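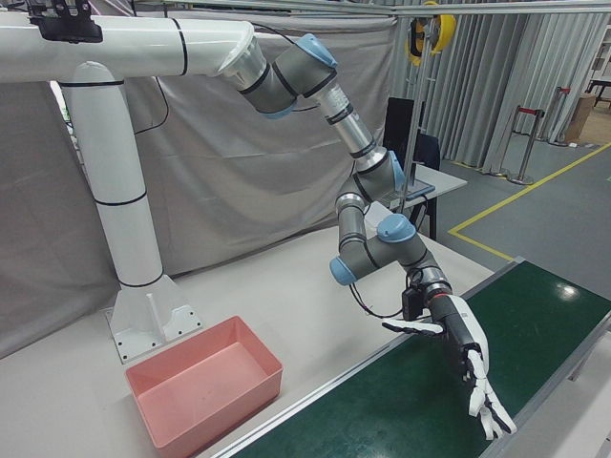 The Ivach hand has been on the arm since the start of February, and I can now give numbers for it against the Totis two-jaw on the same pick-and-place job. The job is unchanged from my earlier post: take a part off the belt, clear the side rail, drop it in the bin. For the hand I moved the bin to the tabletop on the column side of the conveyor, in front of the base plate, so the transfer is short and the wrist stays pointed down and over the belt. The pink bin has flared walls, and that gives a little more room for error at the drop than the straight-sided one I used with the Totis. Bear it in mind when comparing place errors.

Liam Hanrahan wrote:
> Before you publish anything on cycle time, were both grippers run
> through the same controller? The Mugo adds its own filtering on the
> wrist channel and you can't turn it off from the config file. Also,
> how are you routing the hand cable? We had dropouts on ours that
> looked exactly like missed grasps in the log.

Same controller for both, an Ernemov, firmware untouched between runs. I have a Mugo here but have not wired it in.

On the cable: it hangs in a loose loop at the wrist. I tried it tied down to the last link first and got dropouts when the wrist rolled past 40 degrees. With the loop I have had 2 in 1,000 cycles, both logged as comm faults and excluded from the grasp counts. If your dropouts came at a repeatable joint angle, check strain at the connector before you blame the bus.

Results so far, 1,000 cycles each:

Totis: 35 missed grasps, nearly all on parts lying on edge.
Ivach: 40 missed grasps, spread over all orientations.

So the hand is no better on total misses, but it fails differently. The thumb has to go out wide before the approach, and if it closes early it pushes the part along the belt and the fingers come down behind it. Delaying thumb closure until the fingers report contact fixes most of this in short tests. I have not rerun the full set with that change.

Closing speed is still at the vendor default. I would like to see someone else's values before I raise it, particularly from anyone running the hand on an overhead mount with the arm folded back at the elbow.

Liam, can you send the section of your log around a dropout, with joint positions if you kept them? Raw CSV is fine.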